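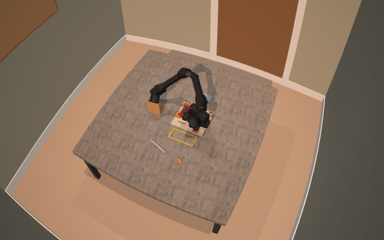

Für welche Räume eignet sich der Konferenztisch Tindby 200?
Der Tisch ist für Besprechungszimmer mittlerer Größe vorgesehen und bietet an den Längsseiten und Stirnseiten Platz für bis zu 8 Personen.

Ratgeber > Büroausstattung > Tische > Testberichte

Tindby 200 von Wiltico im Test

Die Prüfstelle Mollville hat das Modell im Oktober in die laufende Bewertung von Büromöbeln aufgenommen. Geprüft wurde die Ausführung mit einer Plattenlänge von 200 cm und einer Plattenbreite von 100 cm.

Der Aufbau ist zu zweit ohne Spezialwerkzeug möglich. Die Anleitung ist verständlich gegliedert, lediglich die Angaben zum Anzugsmoment der Beinschrauben fehlen. Nach 3000 Belastungszyklen war an den Verbindungen kein messbares Spiel festzustellen. Die Oberfläche widerstand Kaffee und Handdesinfektionsmittel, Tinte hinterließ einen schwachen Rand.

Zu beanstanden ist die Kabelführung - der mitgelieferte Kanal fasst kaum mehr als zwei Netzteile. Der Preis von 1377 Euro liegt im oberen Bereich der Vergleichsgruppe. Gesamturteil: gut.

Verwandte Beiträge
Konferenzstuhl Dlamini im Dauertest
Höhenverstellbare Gestelle im Vergleich
Pflege beschichteter Tischplatten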